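Search this site Enter keywords

Home | News | Projects | Students | Contact

Giltley, April 27, 2024

Student robotics club in Giltley opens its laundry project to the public

The Skoryk robotics club is pleased to announce the first public day of Skosidix, a student project in which a robot with two arms learns to do household laundry. The club has 8 members, and they have worked on this task since January.

The students chose laundry because cloth is difficult for a robot. A shirt does not keep its shape, and each time it falls in a different way. The robot is driven by a student while its movements are recorded, and later the club uses these recordings for training.
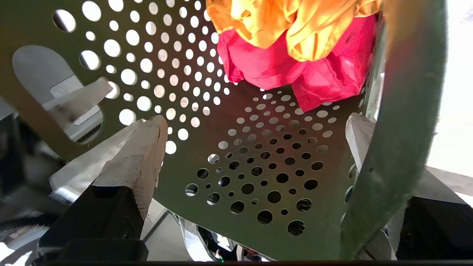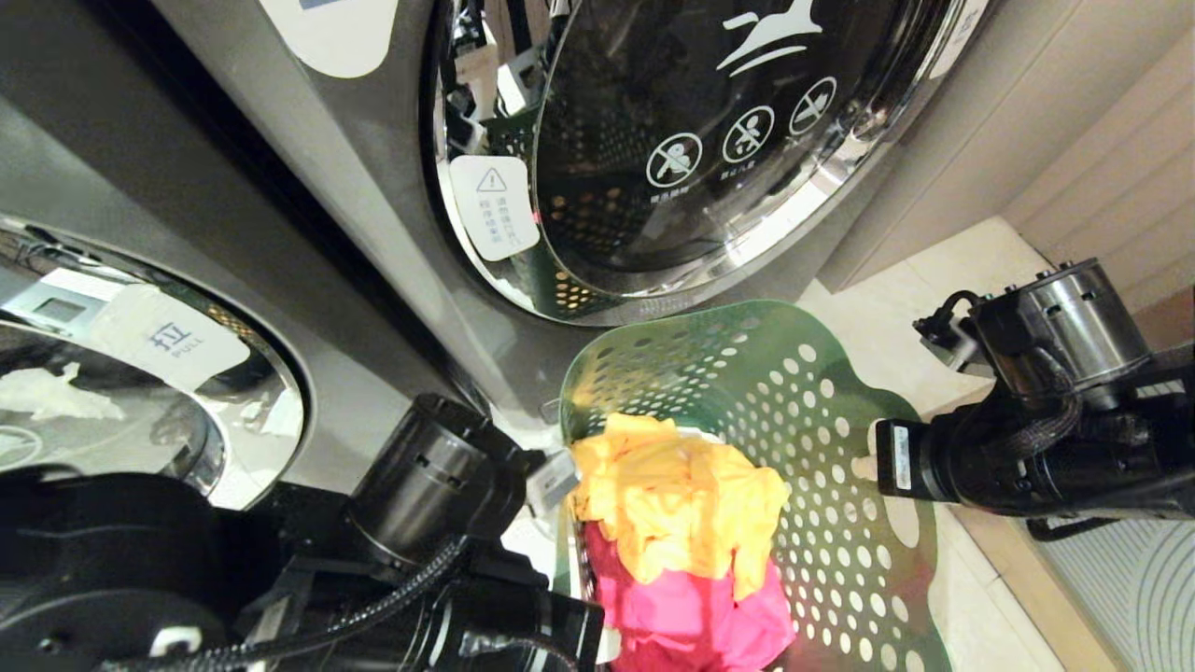
Skosidix at work with colored laundry.

"At the beginning we wanted to fold everything on the first day," says Cristian Correa, leader of the club. "Now we are happy when one piece of clothing goes well, and then we do it again 100 times."

Until today the students have collected 3,305 recordings. The next goal of the club is the regional student competition in Hever, where each team receives 60 minutes for its task.

Visitors to the public day can speak with the students and try the controls. Entrance is free. Schools which want to come with a group are kindly asked to write to the club in advance.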